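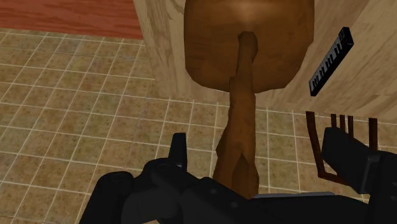
Floor tiles laid in a grid, with thin, pale lines of grout between them.

What Is a Museum Made Of?
A guide for younger visitors to the Benitz Museum

When people think of a museum, they usually think of the objects on display. A museum is also a building, and the building has work to do. It must keep its collection safe, and it must be comfortable for everyone who comes through the door.

Floors
Many museums have floors of stone or fired clay. Clay tiles are shaped while the clay is soft and then baked in a very hot oven called a kiln. Baking makes them hard enough to be walked on for many years. The gaps between the tiles are filled with a paste called grout, which sets firm and keeps dirt and water from getting underneath.

Light and air
Sunlight can fade paint, paper and cloth. For this reason the rooms where drawings are kept are often rather dim. Air matters too. Wood swells a little when the air is damp and shrinks when it is dry, and if this happens too often it may crack. Staff at the museum check the air in every gallery 2 times a day.

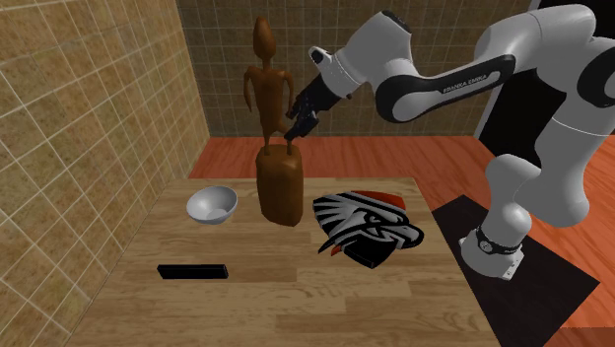
Sculpture is the art of making shapes that have height, width and depth. A sculptor may carve, which means cutting material away, or model, which means building a shape up from something soft such as clay or wax. Some sculptors show every eyelash. Others leave details out, as with the tall brown statue, whose egg-shaped head has no clear features. The thick block under the figure is called a pedestal. It lifts a figure higher — and gives it something steady to stand on.

How objects are looked after
Each object in our collection has its own number, and there are 1,506 numbers in the main register. The people who care for objects are called conservators. They use soft brushes to remove dust, and they write down any change they find.

Visiting the galleries
The Ehlers Gallery is on the ground floor. Drawing sessions for children aged 7 and over are held there every Saturday, and each child may bring up to 3 pencils. Pens and paints must be left at the front desk.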